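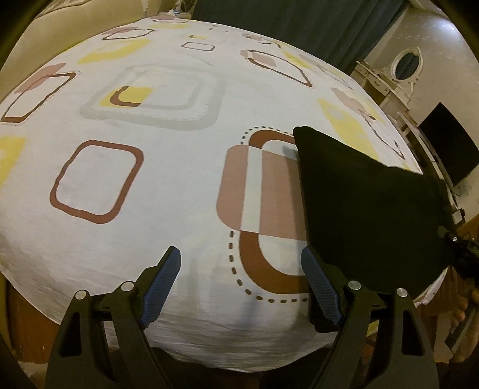

Stalville bedding firm brings back its best-loved fitted sheet

Bromska, the family bedding firm based in Stalville, is delighted to announce that its Braltolano fitted sheet will be back on the shelves this September, after a good deal of friendly pestering from customers who missed it the first time round.

The pattern is the one people kept writing in about - rounded squares and rectangles in muted brown, dusty pink, pale yellow and light grey, on a white ground. Designer Filipa Neves first drew it at her mother's dining table, and she has been very firm that the colours should stay just as they were.

"I did try a blue one, and I'm glad I put it back in the drawer," said Filipa. "These are colours you can wake up to on a grey morning. They get along with whatever you already own too, so you can throw a plain black cushion on the bed and be done with it!"

The firm received 515 letters and emails asking for the sheet's return, and Hemi Stubbs, who looks after orders, has answered every one of them himself (it took him most of the spring, with plenty of tea).

The sheet will be sold in four bed sizes, and anyone who would like a closer look is warmly invited to the Bromska shop on Friday from 11 in the morning, when Filipa will be there to chat about the design.

Press enquiries: Darcy Fairweather, Bromska, Stalville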